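O filme que só existia em duas cópias

Durante muito tempo, quem quisesse ver "Prendport" tinha de conhecer alguém. O filme de Emanuel Voicu passou em duas salas, ficou lá o mês de fevereiro e desapareceu sem edição em DVD. Desde 28 de novembro de 2021 está disponível em streaming no catálogo da Kokell, com legendas em português.

A história passa-se numa vila portuária onde o ferry deixou de atracar. Um antigo funcionário da bilheteira continua a abrir o guiché todas as manhãs, e a irmã, que voltou para vender a casa dos pais, vai adiando a escritura. Não há muito mais enredo do que isto. Voicu filma filas, corredores, refeições em que se fala de contas de eletricidade. Quem procura uma intriga com reviravoltas vai aborrecer-se antes da primeira meia hora.

O percurso até ao streaming foi complicado. A produtora original, a Dridau, fechou pouco depois da estreia e os direitos foram repartidos por dois credores. Um deles vendeu a sua parte à distribuidora Atallah, que já tinha comprado outros títulos da Dridau em lote. O outro não respondia a cartas. Só quando esse segundo credor aceitou um acordo é que se pôde tocar nos materiais, guardados num armazém com as latas mal identificadas.

"Eu próprio não tinha uma cópia", conta Voicu, por telefone. "Tinha uma gravação feita a partir do ecrã de montagem, com o código de tempo por cima da imagem. Era isso que mostrava aos amigos."

A versão agora disponível tem 224 minutos. É a montagem longa, que nunca chegou às salas; a que estreou tinha 200. A diferença está quase toda na segunda metade, onde regressam a viagem de autocarro ao notário e uma conversa entre os irmãos no cais que o realizador considera o centro do filme. A Kokell divide a longa-metragem em duas partes, o que Voicu aceitou com alguma relutância. O corte foi feito no ponto do antigo intervalo, de modo que não se perde nada em ver uma parte por noite.

A imagem foi tratada com contenção. Os negros continuam um pouco leitosos nas cenas noturnas e há riscos visíveis na bobina do mercado. O som melhorou mais: os diálogos na bilheteira, que em sala se percebiam mal, ouvem-se agora sem esforço. 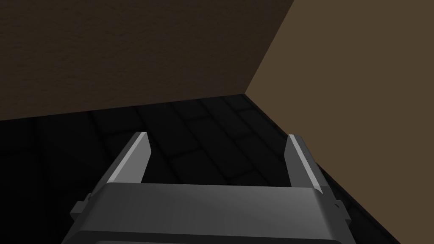 As legendas merecem uma nota. A tradução portuguesa é nova e resolve bem o tratamento entre os irmãos, que no original passam do formal ao íntimo a meio de uma discussão. Falha nalguns termos náuticos, e uma canção cantada à mesa ficou por traduzir. Nas definições da aplicação convém escolher a opção "português", porque a faixa "automático" apresenta por vezes as legendas em inglês.

O filme está incluído na assinatura normal, sem custo adicional. O contrato com a Atallah é renovável e a plataforma não indica data de saída. Também não há, por enquanto, planos para uma edição física, embora Voicu diga que já gravou um comentário áudio por conta própria.

O realizador está a escrever outro argumento, passado numa estação de camionagem. Ainda não tem produtora.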